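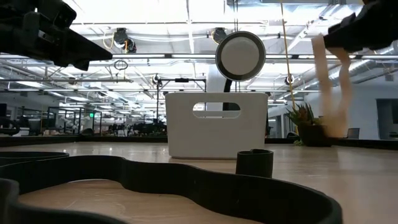
# Home parcel returns with Tradell - common questions

Last updated 12 September 2021. Applies to addresses served from the Roltambridge and Brarkside depots.

## Which items can be returned?

Any item sold in the home and desk range, provided it is complete and the return is booked within 50 days of delivery. Cut lengths of ribbon, banding and cable are excluded unless faulty. Plants are covered by separate terms, printed on the delivery note.

## How do I book a collection?

Use the order number and the postcode on the delivery note. Collections booked before noon are normally assigned to the next working day. The label is sent by email and must be printed at full size - a reduced barcode will be rejected at the depot.

## Is there a size or value limit?

A single parcel may be up to 109 cm on its longest side. Goods worth more than £400 need a signature on handover. Split larger orders into separate parcels, each with its own label.

## Can several small items share one box?

Yes, if they are on the same order. Put loose parts inside a rigid container or wrap them separately, and enclose one returns slip.
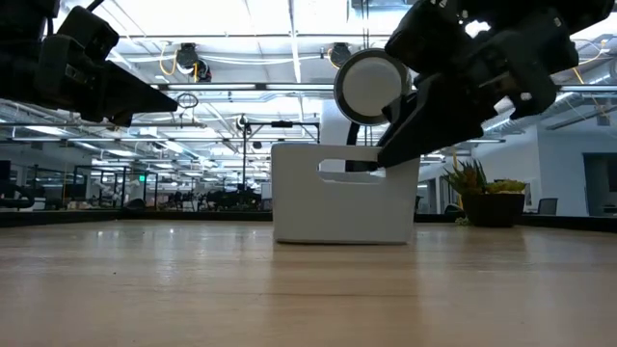
One Brarkside customer wrote to say that two orders sent in the same box were refunded as one, and that the second took a further week to trace. Items from different orders should always travel separately. The depot opens each box against a single order number and has no means of adding another at that stage.

## How should I pack electrical goods?

Unplug the item and coil the lead without a tight bend at the plug. Remove batteries where the cover allows it. Lamps with a flexible neck should be packed at full length if the box permits; do not fold the neck back on itself. Bulbs that unscrew go in their own sleeve. 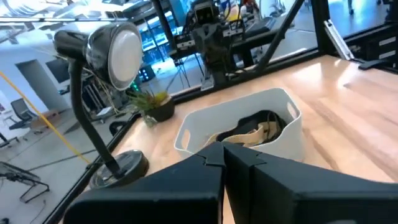
*Desk lamp with flexible neck and round base.*

## When is the refund paid?

Within 7 working days of the parcel being scanned in. Delivery charges are refunded only when the whole order is returned.

## What if the collection is missed?

The booking rolls over once. After that, make a new one or take the parcel to the Roltambridge counter - the same label remains valid.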